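The Stindenholm health department will open a shared reporting desk for whooping cough in September, linking its own clinics with those in the neighboring towns of Heser and Laskowska.

Under the new arrangement, doctors in all three towns will send confirmed and probable cases to one office by 4 p.m. each day. Until now each town kept its own list and passed the totals to the county once a month.

"A month is too long for this illness," said Rizwan Usmani, who will run the desk. "A child can cough for two weeks before a parent brings them in. If the next town hears four weeks after that, the warning is no use to anyone."

The three towns recorded 46 cases last winter, up from nine the winter before. Most were in children under ten. Four infants were treated in the hospital and all went home.
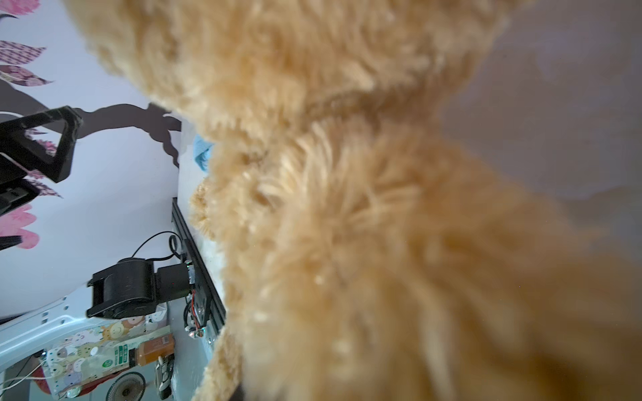 *A large teddy bear with long, shaggy fur.*

A review of the winter cases found that 37 of them reached the county after the patient had finished treatment. In two instances the same child was counted twice, once by a clinic in Heser and once by the family's doctor in Laskowska.

The desk will have two full-time staff and share a phone line with the Stindenholm immunization clinic. It will also send a weekly notice to schools and licensed day care centers, giving case numbers by town but no names or addresses.

Wajid Arain, a family doctor in Heser, said the daily deadline would mean extra work for small practices. His office has one nurse, who already handles lab results and vaccine orders. He has asked for a form that can be filled out by phone.

Usmani said a phone option is being tested and should be ready when the desk opens.

The department has also ordered 200 extra doses of the booster vaccine for adults who live with or care for newborns. The first 100 will go to the Zitaletti Street clinic, which takes walk-ins until 6:30 p.m. Appointments at the other sites can be made through the county health line.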